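Robotics > Teleoperation and Teaching by Demonstration
Tags: remote control, simulation, beginner

Jerky demos when I drive the arm by remote - is it me or the settings?

Aqeel Gondal

Hi all! I've been trying to teach an arm a simple task in simulation (bring the gripper down over a flat panel, pause, back away) by driving it myself with a hand controller. I use a small program called Huro to pass my hand movements to the arm and record them. I've saved 30 demos so far and they all look like I drank a gallon of coffee first. The arm gets close, stops, wiggles, backs off, comes in again. When I train on them the arm does the same wiggle, only worse, and then it sometimes just hangs there above the panel forever.

Do I need more demos, or better ones? A friend told me 2,000 is the normal number and I nearly cried. Also, is it cheating to slow everything down while I record? I've been doing this in the evenings since February and I'd love to get one decent run before I lose my mind.

Share 4 comments

Warraich

More demos. You can't have too many. Also check your controller batteries, mine did weird stuff when they were low.

Share 1 comment

Peninah Kaijage

Oh, I know that wiggle! I spent weeks on it with my own setup (I record in Sesala, but most of this should carry over). Please don't go and record thousands more yet. If your 30 all have the hesitation in them, that's what the arm is learning, and a bigger pile of the same thing will teach it to hesitate with great confidence.

Slowing down isn't cheating at all. Turn down the motion scale so that a big movement of your hand makes a small movement of the arm. I use a pretty low setting for the last bit of the approach and a faster one for getting across the table. Just don't switch between them in the middle of a move, the arm gives a little jump and it ends up in the recording.

The hanging forever thing sounds like your pauses. When you stop to think, the recorder keeps saving frames where nothing happens, so the arm learns that the thing to do above the panel is nothing. Trim those out, or practice the move a few times with recording off until you can do it without stopping to think. You do want a pause at the bottom, so keep that one about the same length every time. If it still gets stuck there, you may need to give the model some history, or a signal for how long it's been waiting - one still moment looks a lot like the next.

And look at your view! I was driving from one camera view for ages and kept guessing how far the tip was from the surface.

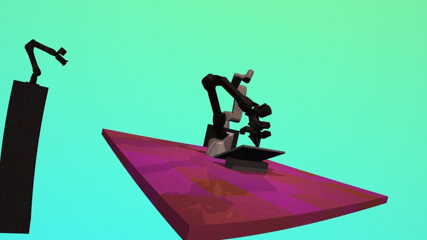
Now I keep a second view open from the side, low down, and I line up sideways first and only then come down. My approaches got so much smoother once I quit doing both at the same time. If Huro lets you open two windows, try that before you touch anything else.

So my plan would be: throw out the worst ones, record 10 really clean ones with the start position moved a little each time, train on those and see what changes. It won't be perfect with so few but you'll know if the wiggle is gone. Then add more in small batches - and write down which settings you used for each batch, because I didn't and I still regret it.

Share 7 comments

Trosance

Agree with the long reply above. One thing to add, check the delay between your hand and the arm. If it lags you'll overshoot and correct, overshoot and correct, and that looks just like nerves. Closing my browser fixed most of mine.

Share 2 comments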